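Household Tips > Tidying & Small Things
7 min read

What a robot taught me about putting my glasses away

My glasses live on the kitchen worktop, or under a cushion, or (one memorable week in September) in the bread bin, so when the Podow people asked whether I'd like to read up on their glasses-case study and turn it into something useful for ordinary homes, I said yes before I'd finished my tea. Podow is a robotics workshop, and Bednarek is the name they gave to the study. The task sounds almost silly in its smallness: take a pair of spectacles, put them in their case, leave them there safely. They had a robot try it 400 times with one method and 400 times with another, and they wrote down what went wrong each time.

I do love a long report about a small job. Plenty of it went over my head, I'll admit, but the parts about handling were full of sense, and I've been doing my own glasses differently ever since.

The first method, which they call "straight in", is how most of us do it. You pick the glasses up however they come to hand and drop them in. The second they call "settle first", and it adds a little pause in which the case is opened fully, squared up and steadied before the glasses go anywhere near it. That pause was the whole difference between the two. Same gripper, same table, same sort of case.

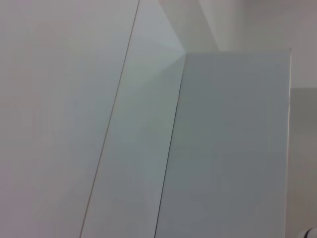
The straight-in method did rather poorly, and the report is very frank about it. The usual trouble was a case that shuffled away the moment anything touched its rim, followed by an arm of the glasses hooking itself over the side. I recognised that one immediately! If you've ever tried to put your specs away one-handed on a shiny bedside table while holding a book open with the other, you'll know how the case skates off towards the lamp.

With settle first, the failures came down to 56 out of the 400, and most of those were blamed on the approach to the folded arms. The report spends pages on whether the gripper ought to come in from the hinge end or the tip end. It came out in favour of the hinge end, and I've found that's much the nicer way for fingers too. Hold them by the bridge or close to the hinges and the thin ends can't swing about and catch on things.

So, tips from all this for the rest of us.

Open the case all the way. A half-open lid is forever dropping on your knuckles, and you end up pushing the glasses in under it at an angle, lenses first. Let the lid go back as far as it wants to.

Put the case down before you put the glasses in. I used to do the whole thing in mid-air, walking down the hall, and I've had two pairs on the floor that way. Flat on the table, one hand resting on the end of it, and then the glasses.
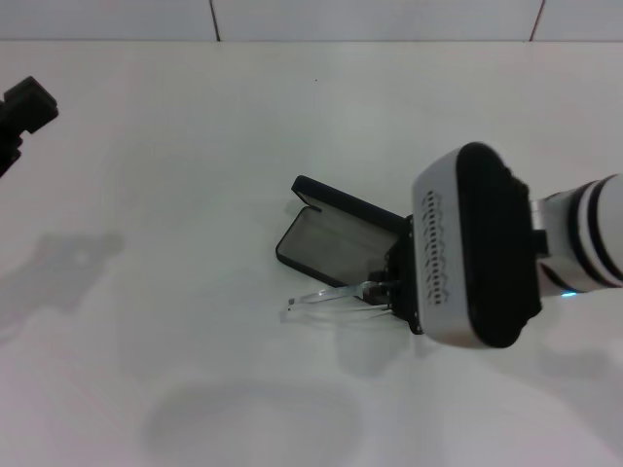 A clear pair and a black hard-shell case on the white worktop, with the gripper's bracket over one end.

Clear frames deserve a word of their own, as they're everywhere at the moment and they are a nuisance to find. Podow's people had trouble with them as well. The report says the cameras lost track of transparent plastic on a pale table far more often than they lost dark frames, and they ended up with 2,370 pictures of clear glasses alone to help the software learn where the edges were. You and I can't very well do that, but we can put a dark tray or a folded navy tea towel where the glasses usually get put down. Mine is an old Rornetti biscuit tin lid with a bit of felt in it. It looks dreadful and I haven't lost my reading pair since.

Fold the arms in the order they want to fold. On most pairs one arm naturally sits on top of the other, usually the right over the left, though do check yours. Forced the wrong way round they spring up a little, and then the lid won't shut without a squeeze, and a squeeze is how hinges get loose.

Lay them in lengthways, with the arms running along the case, and let them find the bottom by themselves. The robot was told to loosen its grip a touch early and let the glasses slide the last bit, and I think that's a lovely trick. I'd always pressed mine down as if I were packing a suitcase.

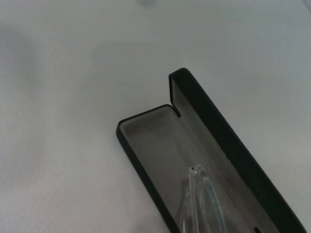 Look before you close. The settle-first method had a checking step at this point, with the camera brought over the case for a look before the lid was touched, and the authors say this alone caught a good many arms lying across the rim. It takes no time at all. I also give the lining a quick wipe with a dry cloth once a week or so, as grit in there will scratch a lens far quicker than any cushion.

If your case slides about even when you're being careful, a small square of the rubbery mesh sold for lining drawers will cure it. Cut it a bit smaller than the case so it doesn't show, and wash it in soapy water when it stops gripping.

A reader at Unau has already written to ask whether the same approach works for sunglasses in those soft pouches. The report didn't test pouches, I'm afraid. I put mine in lenses first with the pouch held open by two fingers, and I'd be glad to hear from anybody who has a better way.

Filed under: Tidying, Spectacles & Specs Cases, Clever Machines

Contact us | © 2019 The Household Tips Page | Back to top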